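Robot Software Lab, Unit 4: From Wrist Camera to Motion Plan
Notes for the session on Tue 27 September
Instructor: Musyoka Nzioka

Read these before the lab. Assignment 4 is at the end. Bring a laptop with the Kinell workspace already built; the build takes too long to do in class.

1. Where this unit fits

In Unit 3 you wrote a joint controller and tuned it against recorded data. It took a list of joint angles and followed them. Someone still had to choose the angles. In this unit the angles come from a planner, and the planner gets its goal from a camera on the wrist.

The software runs as four processes:

Camera node: publishes images with a timestamp.
Detector: finds the work area and anything in it.
Planner: takes a target pose and returns a path.
Controller: your code from Unit 3, unchanged.

They talk over the Bilero message bus. Each message has a header with a frame name and a time. Most of the bugs students bring to office hours are a wrong frame name or an old time, so print both before you look at anything else.

2. Frames

We use three coordinate frames: base, wrist and camera. The base frame does not move. The wrist frame comes from the joint angles. The camera frame is a fixed offset from the wrist, and that offset is what calibration gives you.

To put a point seen by the camera into the base frame, multiply in this order:

p_base = T_base_wrist * T_wrist_camera * p_camera

Read the subscripts from left to right. Neighboring names have to match. If they don't, the line is wrong even if it runs.

T_base_wrist has to be the one from the moment the image was taken. The Bilero library has a lookup function that takes a time. Calling it with no time returns the latest transform, and while the arm is moving that will put your target in the wrong place — usually by a few centimeters, which is enough to miss. 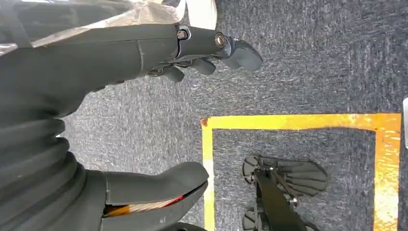

A detector for this unit has two jobs: find the work area, then find what is inside it. We do the first by color. Convert the image to HSV, keep the pixels in the yellow range, and fit straight lines to what is left. Gray carpet has very little saturation, so the tape separates from it easily. The tape is worn, though, with scuffs, dark smudges and a few rust-orange spots, and its right edge is uneven. A tight hue range will break that side into short pieces. Start wide, then close small gaps before fitting lines. Note too that the left and right sides run off the bottom of the view, so code that waits for four corners will wait forever. Accept a top edge and two sides.

The second job is harder. Dark parts on gray carpet differ mainly in brightness, and the arm's own parts are dark too. A plain threshold will return the gripper, the bellows and the housing along with the target.

3. Masking the arm

The self-mask is an image that marks which pixels belong to the robot. We make it by drawing the arm model from the camera's point of view at the current joint angles. Masked pixels are dropped before detection.

The model covers rigid parts only. Wires, loose plastic covering and flexible bellows either are not in it or do not hold the shape it gives them. You have two options:

Grow the mask by a fixed margin. The default is 14 pixels. Simple, but it also hides targets close to the gripper.

Reject any detection whose outline touches the mask. This keeps more of the image, but you lose a target that is partly behind a finger.

Try both. In your report, say which one you kept and show a case where it fails.

4. Planning

The planner is Sturkance, run with its default sampling method. It needs a start state, a goal pose and a collision scene. The floor is a plane in the collision scene. Please do not remove it to make a plan succeed. Ogola, the simulator, will let you drive through the floor, and the lab arm will not.

Set the planning time limit to 11 seconds. If no path is found, the planner returns an empty list with status 0, the same status it gives for success. Check the length of the list before you send it on.

Plan to a point above the target first, then move straight down as a separate request. Replan if the detection changes between the two.

5. Assignment 4

The data set is in the course folder: 361 wrist images with joint angles and timestamps.

a. Write the tape detector. Output the line for each side you find, in the camera frame.
b. Add the self-mask using one of the methods in section 3.
c. Convert each target to the base frame with the time-correct transform.
d. Run your targets through Sturkance in Ogola and record which ones produced a path.

Hand in code and a report of up to 4 pages. You may work in pairs. Lab time on the real arm starts in October and is only open to groups whose part d runs without edits from me.

Reading for next time: the Kinell workspace guide, the chapters on time lookup and on collision scenes.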